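Home Forums New Posts Members Search
Last updated: Monday, 7:12 pm

Sourdough starter smells like nail polish

Karine_Lemieux
OK so my starter (his name is Poto, don't judge) went from nice and yogurty to straight nail polish in two days. I feed him every morning, equal flour and water, and the kitchen has been 70 degrees all week. Do I toss him or keep going?? I've got a loaf promised for Saturday and I'd love to not start over!

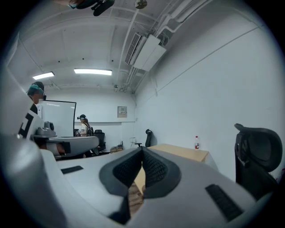
Normand Gosselin: He's hungry, that's all. Once a day isn't enough for August. Feed twice and keep less of the old stuff.

ratree_s
Disagree with Normand. Twice a day eats a ton of flour – I'd do one bigger feeding and make it stiffer. Mine lives on 12 grams of starter and it's fine. 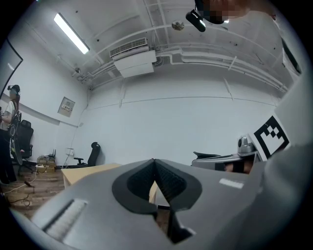

Tustine Community Baking Club – Bread & Starters

Normand Gosselin
Stiff works, sure, but then every recipe she has needs the water changed. More hassle than a second feeding.

Karine_Lemieux
Trying twice a day first, sorry Ratree! Can I use the extra in pancakes if it smells like this?

ratree_s
Ha, fine. Pancakes are OK if there's no pink or fuzz. I'd add a little baking soda.

2,877 views 12 replies Share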